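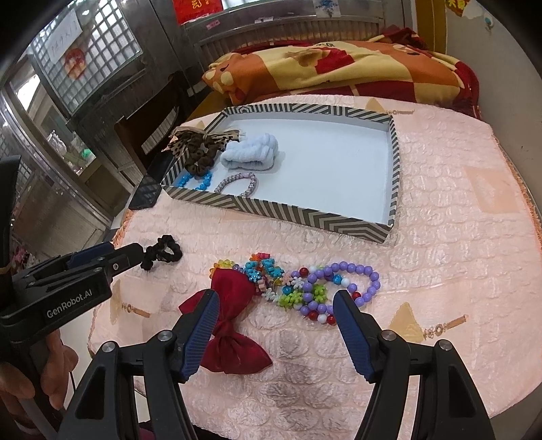

Kuda wants you to pay for a lid

Clivden, 1 January 2022. A home-organizing outfit called Kuda has opened sign-ups for a course on sorting hair accessories and small jewelry. The whole thing fits on a bedspread. You tip out the scrunchies, bows and bead bracelets, you find a shallow box, and you put back what you plan to wear. The course costs $64 and runs in 15 short lessons.

That is a lot of lessons for a box of scrunchies.

Kuda's pitch is that small things are harder to keep tidy than big ones. Fair enough. Anyone who has tried to pull one flower-bead bracelet out of a heap of them knows how it goes, and a velvet bow doesn't stay nice for long at the bottom of a drawer. But the company also says its method "changes how a family gets ready in the morning," and for that it offers a survey of its own customers. It says 2,827 people filled it in. It doesn't say how many were asked, or what they were asked, or whether anyone checked back with them after the first week.

Trí Mạch, who wrote the lessons, was patient with questions about this. "People tell us they feel calmer," he said. Asked if they might feel just as calm after clearing off a bed without paying for it, he said the course gives them a reason to start.

The method itself is plain. Everything goes out on the bed, hair things on one side and bracelets on the other. Striped boxes and lids are used as trays, with no dividers. Fabric scrunchies go in first, then anything fuzzy or bulky, and the beaded bands sit near the front wall where they can be reached. Bracelets are supposed to stay out of the box completely, which leaves open the question of where they go. Lesson nine deals with that, according to the outline. The outline is all that Kuda would share before payment.

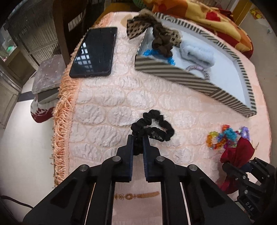 There is also the matter of the box. The course tells buyers that any shallow box will do, then spends 2 lessons on choosing one and links to a set sold by Haugen, a storage firm. Mạch confirmed that Kuda gets a cut of those sales. He said it was mentioned on the website. It is, on the returns page.

Nuren, a rival that runs free tidying evenings in Clivden, teaches close to the same thing in one sitting. Its handout fits on a single sheet and tells people to use a shoebox lid. A spokeswoman said she had no opinion on Kuda's prices, and then gave one. "It's hair ties," she said.

To be fair to Kuda, its photos look like things people own, and there are no matching sets in linen pouches. Some parents may well like having a lesson to follow with a child who won't part with a single scrunchie. Refunds are offered too, though only to buyers who have opened fewer than three lessons, and the first three come in the same email.

The first group starts in February. Kuda would not say how many people have signed up so far.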